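Container refunds come to Weswood at last

Fri 6 September

I have been banging on about container refunds in this column for so long that a few of you have started crossing the road when you see me coming. So forgive me a little victory lap this week, because the refund depot at Weswood has finally opened its doors, and I was there before morning tea on the first day with a boot full of empties and a silly grin.

If you haven't been past, it's in the old tyre place on the Dustureck road, next to the stock feed shed. The roller door is now a cheerful green and there's a ramp where the step used to be. You drive in one side, unload onto a long bench, and drive out the other with your money. It took me 13 minutes from handbrake to handbrake, and a fair bit of that was me chatting.

I took in 208 containers. That's what you get when you leave a family to its own devices over winter and nobody does a tip run. Cans mostly, a good lot of juice bottles, and some poppers that had been flattened by an enthusiastic child and got sent straight back to me. More on that in a minute.

The council first put the depot in its draft budget in March, and I'll admit I didn't think much of our chances. We'd been promised one before, remember, when the Grerness depot went in and we were told ours would be along shortly. Anyone who has been driving over the range to Grerness with a trailer of rattling bags knows how that went. Plenty of people gave up and used the yellow-lid bin, and I can't blame them. A round trip like that eats the refund in fuel before you've bought yourself a pie.

So what changed? From what I can gather, it was the sports clubs. The netballers and the footy club had both been storing bags of cans under the grandstand, waiting for somebody with a truck, and the smell by the end of summer was something else. They wrote to the council together, which in this town is news all by itself, and the lease on the tyre place was signed not long after. The depot is being run by Radulović Recycling, the same family firm that has done the scrap metal at Dustureck for years.

Now for the practical bits, which I suspect is why most of you have read this far.

The depot is open Wednesday to Saturday, eight until three, closed for lunch from noon. You can take your refund as cash or have it sent to your bank account, or you can give it to a club or school from the list taped up beside the window. There were 12 groups on the list when I looked and room at the bottom for more, so if your lot isn't there, pop in and ask for the form. The kinder gets my vote this month. They're after a new shade sail and the old one is mostly holes.

You don't need to wash things out until they sparkle, but a rinse is appreciated. Lids are fine on or off. Keep the labels on, because that's how the staff check that a container is part of the scheme. And please don't squash anything! This was my mistake with the poppers. If the barcode is all crumpled up, it can't be read, and if it can't be read you don't get paid for it. I took mine home in disgrace and put them in the bin.

The other thing they'd love you to do is empty your containers properly. I'd assumed that meant tipping out the last of the cordial, but no, people use drink bottles for everything. Screws, fishing sinkers, bits of rag, sunflower seed, you name it. None of it can go through, and somebody has to stand there and fish it out with their fingers.

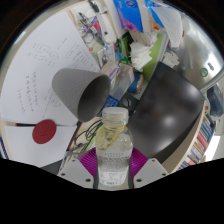 Check for anything stuffed inside before you bag up your bottles.

I had a hunt through our own shed when I got home and I'm in no position to lecture. There was a bottle full of dried beans on the windowsill that must go back to when we had chooks, and another with all the leftover picture hooks in it. I've decided those two are staying. The rest are in a sack by the back door, rinsed and waiting.

There are some things the depot won't take at all. Plain milk is out, and so are cordial bottles, sauce bottles and anything that held something other than a drink. Wine and spirit bottles are also a no for the moment, which got a groan from the bloke behind me, who had clearly been saving up. They can still go in the yellow-lid bin as they always have. If you're not sure about something, put it to one side on the bench and ask. The staff were very patient with me and I asked about nearly everything.

A word about traffic, too. There were 3 utes and a horse float banked up on the road when I left, and it's not a wide bit of road. The school bus comes through there a little after three, so if you're going late in the day, please don't park across the turning bay. I'd also steer clear of Saturday mornings for the first few weeks, if you can. Everyone who works through the week will be trying to get in then, and the rest of us have no excuse.

For those who can't drive or can't lift, the community bus is looking at doing a bag pick-up on its Thursday run. Nothing is settled yet. I rang to check and was told they're still working out where the bags would go, given that the bus is usually full of people and their shopping, and I can see the problem. In the meantime, the scouts will collect from your gate if you're happy for them to keep the refund – leave your name at the library desk and they'll be in touch. They've asked for no glass, on account of the bikes.

I did ask what happens to it all once it leaves Weswood. The cans get pressed into bales out the back, which makes the most wonderful racket, and the plastic goes into huge bags taller than I am. A truck takes the lot away once a week. There's talk of running a tour for the primary school later in the term, and I've put my hand up to go along as a parent helper. (My youngest has asked me not to.)

Not everyone is thrilled, I should say. A couple of the neighbours are worried about noise, and having heard the baler I think that's fair enough. The depot has agreed to run it only between ten and noon, and there's a phone number on the gate if it goes outside those hours. I'd also like to see a proper bin out the front, because by the time I left there were already a few plastic bags blowing along the fence line. I picked up what I could reach.

But on the whole I'm very pleased. I came away with twenty dollars and eighty cents in my pocket and a shed I can walk through, and I spent most of the money at the bakery before I'd even made it home. The vanilla slice is back, by the way, for those who have been asking.

If you've got questions for the depot, send them to me care of the newsletter and I'll take them in on my next trip. It won't be long. There's another whole corner of the carport I haven't touched yet.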